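Support > Teleoperation > Open tickets > 2574

Right hand lags the glove and closes late when demonstrating ball pickup

Opened by: Imani Brannigan, Ambrose lab
Product: Larno humanoid, two hands, glove control through Ellalico
Priority: Normal (though I'd be grateful for a quick look!)

Hello again, and thank you for sorting out the licence business so kindly last time. I have a new one for you, and I'll try to put everything in so you don't have to keep coming back to me, although I do tend to go on a bit, so please forgive the length.

We're teaching the Larno to pick a basketball up off a stand with both hands, turn it a quarter, and set it down again. The operator wears the gloves, stands beside the robot and does the motion, and Ellalico records the hands, the arms and the wrist views together. The left hand has been a delight. The right hand follows nicely for the first few demonstrations of a session and then begins to trail behind the glove, so that by the time it closes the ball has already been nudged away by the left. If the operator slows right down it copes, but then the demonstrations come out at a crawl and the policy learns to crawl too, bless it.

What I've tried so far:

- Restarted Ellalico on the control computer. Fine for a few demonstrations, then back to trailing.
- Swapped the gloves for our spare pair. No change whatsoever, so I've put the originals back on the charger.
- Recalibrated the right glove with the flat hand, fist and pinch poses. The calibration passes every time, with no warnings.
- Turned off recording and just drove the hand about. Much better, though I wouldn't swear it was perfect.

The log shows the right hand command queue growing steadily. It sits at 17 when we start and had reached 406 by the time I gave up and made a cup of tea. The left hand's queue stays where it is the whole time. I've attached the log for that session, and the demonstration where it's easiest to notice is number 945.

Reply from Grusard support, 10:40 am

Hi Imani, thanks for such a thorough write-up, it honestly makes our morning when people include the log. A growing queue on one side only usually means the commands for that hand are arriving faster than they're being used up. Would you mind checking two things for us? First, in the hand settings, compare the command rate for left and right. Second, tell us whether the right wrist view is set to the same recording profile as the left. Those two share a line down the right arm, and a heavy profile can crowd the hand out.

Reply from Imani, 11:25 am

Well, you've very nearly got it in one, I think. The command rates match, but the right wrist view is on the full profile and the left is on the standard one. I have a horrible feeling that was me, back in July, when we wanted nicer footage of the thumb for a grasping talk and I never put it back. I haven't changed it yet in case you want anything captured while it's still misbehaving. Shall I go ahead?

Reply from Grusard support, 11:50 am

Please don't feel bad, it's an easy one to leave behind. Before you change it, could you run one more demonstration with the full profile on and send us a still from the right wrist view? We'd like to rule out the hand being in a fault state, which shows in its lights. After that, set the profile to standard, power the right hand off and on from the menu, and do a longer run.

Reply from Imani, 1:15 pm

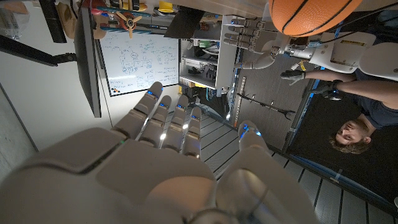

The queue was already climbing when I grabbed this, so it should be a fair sample of the trouble. I had the log open beside me and there wasn't a single fault line in it for the right hand, only the late command notices. The lights I can make out are all blue, on two of the fingers and near the tip of the thumb, and I don't see any other colour on that hand, though you'll know better than I do whether blue rules out everything you're worried about. You'll also get the operator's two gloves held out in the same view, which may help if you want to compare his pose against the log.

I've now switched the right wrist view to standard and power cycled the hand as you asked. Starting a longer run after lunch.

Reply from Imani, 3:50 pm

Good news! The right queue has stayed level for the entire run and the hand closes when the glove closes. The operator says it feels like a different robot, and he's gone back to his normal speed without any prompting from me. We did have one dropped ball, but I've watched it back and the stand was a bit crooked, so I'm not blaming your software for that.

Two small questions before you close this off. Are the demonstrations from before the fix worth keeping, or should I bin them? And could Ellalico put up some sort of warning when the left and right profiles don't match? It would have saved me most of a day.

Reply from Grusard support, 4:20 pm

Wonderful to hear. For the older demonstrations, keep any where the right queue stayed under its starting value plus a handful, and leave the rest out of training. The filter is under Sessions, then Queue depth, and you can apply it to the whole batch. I've passed the mismatch warning along as a feature request and linked it to this ticket. I'll leave things open overnight in case the lag creeps back first thing tomorrow.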